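Course Notes, Unit 7: Can a Machine Do the Chores Yet?
Ankit Gautam
April

Reading for this unit: the Zirnine task reports, sections 2 and 5. Skim section 3. The tables at the back of section 5 will be used in lab, so bring them.

7.1 What we mean by a chore

In Unit 6 we looked at factory arms that repeat one motion all day. Those machines are fast and accurate, and most of the difficulty is taken out before the arm ever moves. Parts arrive in trays. The trays sit in fixtures. If a part is missing, the line stops and a person comes over.

A chore doesn't have that support. For this course, a chore is a short job, done in a place built for people, where the objects are not put in known positions beforehand. Loading a dishwasher is a chore. So is clearing a workbench at the end of a shift, or taking something out of a microwave. Welding the same bracket 1,531 times is not a chore, even though it may be dull and a person may be glad to give it up.

Note that the definition says nothing about how hard the job feels to a person. People are poor judges of this. A four-year-old can pick up a sock. Sock picking was an open research topic for a long time and in some respects still is.

7.2 Breaking a chore into steps

Before asking whether a machine can do a job, write the job out. Students usually write too few steps on the first try. "Get the cup out of the microwave" looks like one step. A workable list is closer to this:

Find the microwave and work out which way the door swings.
Open the door, by handle or by button.
Get the door far enough open that the arm fits past it.
Find the object inside.
Decide where to hold it and from which side.
Close the fingers with enough force to hold and not enough to crush.
Lift, and bring it out without touching the walls or the door.
Put it down somewhere sensible, the right way up if that matters.
Shut the door.

Each line can fail separately. When a report says a machine does a chore "most of the time," ask which lines were included. Many published trials start with the door already open and stop once the object is off the floor of the oven. That is a fair thing to test, but it covers only part of the chore.

7.3 Reaching into a box
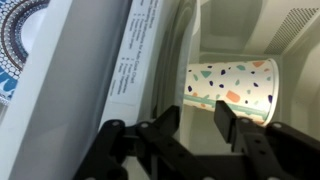 Enclosed spaces are a useful test because they limit the ways in. On an open table an arm can come at an object from above or from any side. In a microwave it has one opening, and the walls and the ceiling rule out most of the rest. A cup lying on its side, as the patterned paper one is, makes the planning harder. Its base is toward the open door and its rim toward the right side wall, so a plan written for an upright cup is no help. The fingers also have to work near the door seal. A person would turn the wrist without thinking about it. For the machine, that turn has to be found, checked against the walls, and carried out with whatever room is left.

Look also at the material. Paper cups are light and they give when squeezed. A push that would do nothing to a ceramic mug can roll a paper cup out of reach. Squeeze too hard and the wall buckles, and now the object has a shape the system may not have met before. With two rigid fingers there is very little room between too loose and too tight. Soft pads help some. Force sensing helps more, provided the controller is quick enough to use the reading.

7.4 Where the mistakes come from

We sort failures into four groups in this course. Use these names in your lab write-ups.

Seeing. The system has the wrong idea of where the object is or what it is. Pale objects against pale walls are a common cause. So are shiny surfaces, and so are strong patterns printed on the object, which can be taken for edges.

Reaching. The system knows where the object is but can't get the hand there. The arm may be too short, a joint may hit its limit, or something is in the way.

Holding. The hand gets there and the grip is bad. The object slips, rolls, bends or turns in the fingers.

Sequence. Every motion was fine and the order was wrong. The classic case is an arm that picks something up and then finds it has no free hand for the door.

In the Kadetti kitchen trials handed out last unit there were 270 attempts at nine tasks. Read the failure notes yourself before you look at the authors' summary. Holding failures make up the largest group, but a good many of them began as seeing failures a second or two earlier. The hand closed in slightly the wrong place and the cup rolled. The authors logged the last thing that went wrong. You may decide to log the first. Say which one you chose.

7.5 The shop floor is not easier in every way

It's often said that shops are simple and homes are messy. Part of that is true. A shop usually has flat floors, even lighting, and someone on the payroll who can move things to suit the machine. At the Prerkisar packing line, described in section 5 of the reading, the bins were repainted a dull gray so the cameras could pick out the parts. You can't ask a family to do that to their kitchen.

On the other hand, a shop cares about time. A home machine that takes four minutes to empty a microwave may be acceptable if no one is waiting on it. At Prerkisar the allowed time per item was 12 seconds, and a slow success counted as a miss. The same hardware can look good in one setting and useless in the other with no change in what it does.

A shop also cares about the long run. If a person has to step in once an hour, someone has to be nearby all day, and most of the savings are gone. Ask for the number of interventions per shift as well as the success rate.

7.6 Where things stand

My own reading, which you're free to argue with in section:

Vacuuming open floors and mowing plain lawns are done. The machines are sold, people buy them, and the owners mostly put up with the faults.

Picking known items from a bin is done in some shops, with a person on call.

Moving single objects in a kitchen works in trials and is improving. It is slow, and it gets worse when the kitchen is one the system hasn't been trained in.

Whole chores, start to finish, in a strange home, with no one watching, are not done. Folding laundry and washing mixed dishes by hand belong here. So does the full list in 7.2, door included, if you ask for it in any microwave and with any cup.

Gu's essay in the course pack takes a more hopeful view and puts the last group only a few years out. The argument rests on training data growing at its present rate. Page 12 has the chart. Check what is on the vertical axis before you quote it.

7.7 For lab

Pick one chore from your own home or job that takes under five minutes. Write the step list as in 7.2. Do the chore once at normal speed and once with your hand held flat in an oven mitt, so you have only two working fingers, and mark every step that changed. Then go through the list again and write next to each step which of the four kinds of failure you would expect first.

Hand in the list, the marks, and one page on which single step you would pay an engineer to work on. Typed, please. Sketches can be done by hand.

Safety: no stoves, no knives, nothing hot. If your chore uses a microwave, leave it off and use an empty container.

Next unit covers mobile bases and stairs. Section 3 of the Zirnine reports will matter then, so if you skimmed it this time, go back.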